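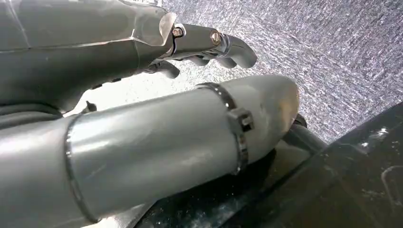
Aniela Zalewska
Cricket writer, Valtham. Mostly county stuff, mostly complaining.

1/ Right, so Valtham have put out their statement on the new T20 franchise deal and I've read it three times now. I still couldn't tell you who owns the team. Thread, because I've got a train delay and a flask of tea.

2/ The short version as sold to us: Skeria, the investment lot, take a stake in the T20 side. Members keep the county club. Everyone gets a nicer pavilion. The phrase "exciting journey" appears in the first paragraph and again in the last.

3/ The word "stake" is doing all the lifting. Stake of what size? The statement says "significant". My overdraft is significant.

4/ I asked the press office whether significant means more than half. They said they'd come back to me. That was before lunch. The same press office once rang me within four minutes over a misspelt sponsor.

5/ Let's do the squad bit first as that's what most of you follow me for. Under the new arrangement Valtham can retain 8 players and the rest go into the draft. Fine, those are the rules for every side.

6/ What's odd is who they've kept. Radosław Borkowska is gone. Top run scorer for them last season, 539 runs, opened in every match, batted through a split finger at the end of it.

7/ He's said very little in public. One line to the local radio: "I found out from the group chat going quiet." Make of that what you like. I think it's the saddest thing I've heard from a professional cricketer all year.

8/ The official reason for letting Borkowska go is "a change in powerplay philosophy". I have watched this side in the powerplay for a long time. I would love to meet the philosophy.

9/ If you want the case against him, I'll give it to you. He's slow against spin. He ran Ksawery Sowa out in the quarter-final and then got out himself two balls later. He'll be 35 when the season starts. A sensible club could look at all that and move on.

10/ But a sensible club would then have another opener on the list. Go and look at the retained names. Who opens? I count one, and he bats at five for his second team.

11/ Sowa stays, which I agree with. Best death bowler they've had. He also happens to share an agent with the new director of cricket's last three signings, and I'm told I'm not supposed to find that interesting.

12/ I should be fair here. There is no rule against it and I've seen nothing to suggest anyone has done anything wrong. I'd just like one person at the ground to be asked the question out loud with a microphone on.

13/ Which brings me to the director of cricket. Wojciech Pawłowska arrives from Kevasetti with a reputation for turning sides round. I've looked at the tables. Kevasetti finished sixth, then fifth, then sixth.

14/ You can call that turning round if you like. A full circle, anyway.

15/ People who worked with him tell me he's bright, works daft hours and is good with young bowlers. I believe them. I also notice that the same people were saying the same about the last bloke, who lasted until the first week of June.

16/ Somebody's replied already saying I'm "negative for clicks". I get paid per article and this is a thread. I'm on platform 2 and the clicks are not keeping me warm.

17/ OK, the money. The statement says the deal "secures the future of all cricket at Valtham". All cricket. So the women's side, the academy, the over-60s who play on the back pitch and swear like dockers.

18/ I went looking for the women's side in the document. They get one sentence. It says they "remain central to our vision". No number, no contracts, no fixtures at the main ground.

19/ Last summer they played two matches on the main square and were moved off it for a third because of a wedding. Central to the vision, but not to the seating plan.

20/ The academy gets a paragraph and a quote from Teodor Bednarek, who's run it for years and is about as honest as they come. Read his quote carefully. He thanks the staff. He thanks the parents. He does not mention the deal at all.

21/ I might be reading too much into that. I do tend to. But I've interviewed Teodor often enough to know he'll praise a thing if he likes it, at length, with examples, until you miss your bus.

22/ Now members. There are 2856 with a vote, going by the club's own annual report. To change who controls the T20 side the rule book says you need a vote of members. I've got the rule book here. It has a coffee ring on it but you can read it.

23/ The club's view seems to be that this isn't a change of control, it's a "partnership structure", so no vote. You'll have spotted that this depends rather heavily on how big the stake is. See post 3.

24/ If it's under half, fair enough, tell us and I'll delete a good chunk of this thread. If it's over half then they need a vote and they know it. There isn't a third version where everybody just stops asking.

25/ There's a members' forum in December. Forum, mind you. You can't vote at a forum. You can hold a sausage roll and make a point.

26/ I went to the last one. Questions had to be sent in beforehand and were "grouped by theme". Mine was grouped with one about the car park. The answer was about the car park.

27/ To those asking whether I'd rather the club went bust: no. I've seen the accounts. They've lost money in most of the years I've covered them and the roof of the old stand is a disgrace. They need cash from somewhere.

28/ And I'm not against outside money as such. Brzozowska took on an investor a while back, held a proper vote, published the terms, and the sky stayed where it was. They've even got decent toilets now.

29/ What Brzozowska's lot did was print the percentage on page one. It was a boring document. Lovely, boring, with a table in it. I'd give a lot for a table.

30/ Valtham's document has no table. It has a timeline with arrows, and the arrows get bigger as you go along.

31/ Back to the players for a sec as several of you are asking about overseas picks. I don't know. I've heard three names from three people who all sounded certain, so at least two of them are wrong. I'm not passing on any of them.

32/ What I would say is don't fall for the "marquee signing" stuff if it lands the same day as the members' forum. Check who's available for the full tournament. Last time they unveiled a big name he played four matches, two of them in the rain.

33/ He was lovely, by the way. Signed everything, bowled at the kids in the nets. Cost a fortune and took three wickets.

34/ Someone asks what Borkowska does next. He goes in the draft. I expect he's picked up early by a side that needs an opener. I expect he plays at Valtham in the group stage. I've already asked for that weekend off from everything else.

35/ For the record I put all this to the club this morning: size of stake, whether there'll be a vote, what the women's side gets in pounds, why Borkowska went. Four questions, plain as I could make them.

36/ Reply just in, on the train now. I'll give you the whole thing: "We're delighted with the response from supporters and look forward to sharing more in due course."

37/ So that's none out of four.

38/ I've written back to ask which supporters. I've also asked if I can have ten minutes with Pawłowska, in person, and I've promised not to bring up Kevasetti until minute six.

39/ If you're a member and you've had a letter about any of this, my messages are open. I won't use your name. Please don't send me the timeline with the arrows, I've got it.

40/ And if you were in the room when they told the dressing room about the retained list, I'd especially like to hear from you. I've been given two accounts and they don't agree on who did the talking.

41/ Correction to post 19, thanks to the two people who were quicker than the press office: it wasn't a wedding, it was a wedding fair. The match was still moved.

42/ Losing signal past the tunnel. Back on this tonight if the club says anything with a number in it.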